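4.2 Learning when to let go

The result that excited us most came from the simplest task in the set. We trained the Nevano policy on 3,000 demonstrations recorded with hand-held grippers in ordinary kitchens, then asked it to drop small pieces of trash into a bin. Policies trained only on our lab kitchen, Gurmont, released too early in 73 of the test runs. With the home recordings added, that number fell to 5!

We think the gain comes from variety. Home floors are busy, bins come in every shape, and the person holding the tool often shows up in the view (Figure 2). We left all of this in — no cropping and no masking — and the policy coped with it very well. Even the wide-angle bending of straight edges, which we had planned to correct, did no harm.

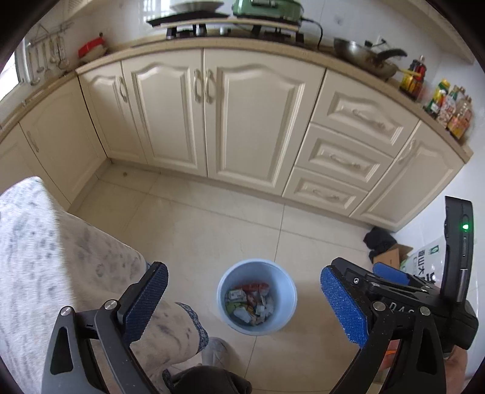 Figure 2. View from the hand-held gripper in a home kitchen, with the finger pads apart and a filled trash bin ahead on the tiled floor.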